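My uncle Pieter Hendriks kept goal for Plovaria reserves for one season, and I've heard about it every Christmas of my life. So when I signed for the same club at nineteen he cried down the phone, then asked whether they'd fixed the showers. (They hadn't.)

I was a left back, and not a quick one. The manager, a huge gloomy man everyone called Briem, told me in my first week that I ran like somebody carrying shopping. He picked me anyway, for a cup tie in November away at Zokalier, with half the first team down with a stomach bug and the other half saving their legs for the league.

We went up by coach, all seven hours of it. I was sick twice and blamed the sandwiches.
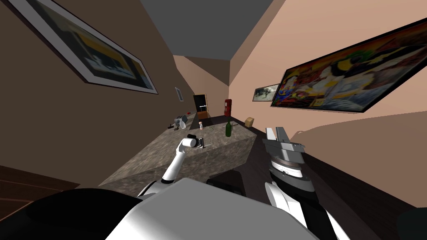
## The match

Their ground was lovely, all crooked roofs and mud, and the away end held my mum, my uncle and a man who'd got on the wrong train. The attendance went up on the board as 1822, which made Pieter very happy. "More than I ever had!" he shouted, and I heard every word of it from the halfway line.

I'd like to say I remember the first goal against us, but I was facing the wrong way. The second I remember fine. Their winger, a skinny lad with his socks round his ankles, went past me on the outside, waited for me to catch up, and went past me again on the inside. I think he was enjoying himself. I would have been.

Two down at half-time, then, and Briem didn't shout at all. He ate an orange, looked at each of us and said, "Well, it's warmer in here." So out we went again, and for a bit we were good! Our captain hit the bar. I won a tackle, a proper one, and got up with half the pitch in my mouth and the ball still at my feet, and for once I didn't pass it backwards. I just ran. Forty yards, shopping and all, and then I crossed it straight into the car park.

It finished 2-0. The skinny lad swapped shirts with me in the tunnel and said his mum would only shrink mine in the wash.

Pieter was waiting by the coach with two teas.

"That cross," he said.

"Don't."

"No, I liked the run, though."

I've still got the shirt, with the Nureo badge peeling off the front. I never played for the first team again, and Pieter tells the story better than me now. In his version the cross only just misses.

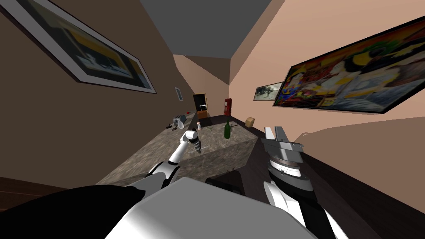

*Extra Time, a short story. First posted Aug 27, 2019.*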